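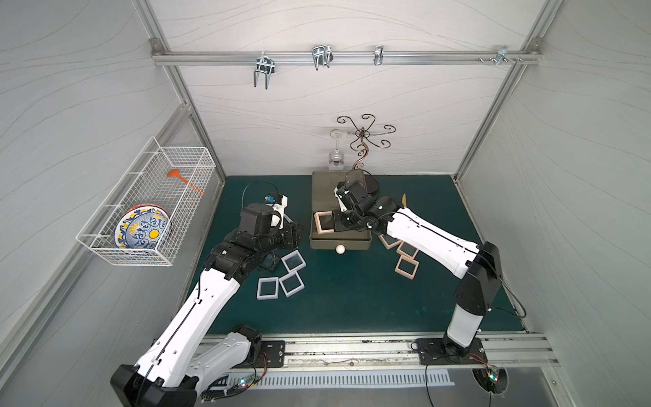 Two arms at the green mat, the right gripper in the open box.

Skidbridge Downhill Results, a collected set

Hello, and thank you for stopping by. This is the readme for a set of mountain bike race results that I have been typing up, on and off, for longer than I care to admit. It started as a way to settle an argument over who had the fastest second run at Druvurside in the rain year, and then I kept going, because there were more boxes of result sheets than I thought and they were a pleasure to read through.

What you get is one row per rider per run, for the downhill races of the old Skidbridge series. There are 2,240 rows in all, covering 1,265 different riders. Some of those riders turn up once, on a borrowed bike I like to imagine, and some of them are there from the first season to the last, moving up through the age classes as they go.

Where the races were held

Three venues make up the whole set. Druvurside is the long one, with the rock garden near the top and the flat pedaling section that everybody grumbled about. Fullden is shorter and steeper, in the woods, and it is the one where the times are closest together (you will see gaps of a few hundredths in the junior class, which is great fun if you like that sort of thing). Aebischer was the late addition, a bike park track with jumps, and it only hosted the season finals.

The start at Fullden was moved uphill partway through the series, so times from before and after the move should not be compared. I have marked this in the track_version column. A plain "a" is the old start and "b" is the new one. Druvurside and Aebischer are "a" all the way through.

Files

results.csv is the main table and probably all that you want.
events.csv has one line for each race weekend, with the venue, the season, the month and a few words on the weather if the sheet had any.
riders.csv links each rider number to a class and a home region. There are no names in it. More on that further down.
notes.txt is a long and rambling list of every correction I made, in the order I made them. Please read it if something looks odd to you, as there is a fair chance it looked odd to me too.

Columns in results.csv

event_id: matches the same column in events.csv
rider_id: a number from me, and it has nothing to do with the plate number on the bike
class: junior, women, men, masters or hardtail
run: q for qualifying, 1 or 2 for the race runs
time_s: run time in seconds, to two decimals where the sheet had them
status: ok, dnf, dns or dsq
track_version: a or b, as described above
source: sheet, club newsletter or board photo

If the status is anything other than ok, time_s is left blank. I never put a zero in there, so if you find one, it is a mistake and I would love to hear of it.

How it was put together

Most rows came straight from the printed sheets that were pinned up after each run. Where a sheet was missing I used the newsletter, which usually gave only the top finishers, so those events are short and you should be careful with averages. A handful of rows were read off photos of the results board. I typed everything by hand, then went through the whole lot a second time with the sheets on my knee, and later ran a small script to catch things like a winning time slower than last place. It caught more than I expected!

Ties are kept as ties. The organizers sometimes split them by qualifying time and sometimes did not, and I could never find a rule, so there is no finishing position column at all. You can work out positions from the times in whatever way you think is fair.

Known gaps

The second Druvurside race of the third season has no qualifying times. The hardtail class at Fullden was run with the masters for a while and I have not been able to pull the two apart, so those riders are all listed under masters. The timing at one Aebischer final stopped working for 30 riders in the middle of run 1. They were given a rerun, and the rerun times are the ones in the table.

Season points are missing too. The scale changed (a win was worth 1,000 points at first, then something else that I have only seen in pencil), and I did not want to guess.

Names and privacy

Plenty of these riders were teenagers at the time, so the names stay out, and home regions are kept broad on purpose. Please don't try to match the rows back to people. If you rode in the series and would like your rows taken out, send a message through the project page with the venue and class and I will see to it, no questions asked.

Using it

You are welcome to use the set for anything you like, including teaching, charts for your club site, or arguments of your own. A mention of "Skidbridge Downhill Results" is enough by way of credit. If you change something and pass it on, please say that you changed it.

Changes

Version 3 adds the Aebischer finals and fixes the swapped runs in the women's class at Fullden.
Version 2 added track_version.
Version 1 went up in April with Druvurside only, and had commas for decimal points in half the file. Sorry again to everyone who downloaded that one.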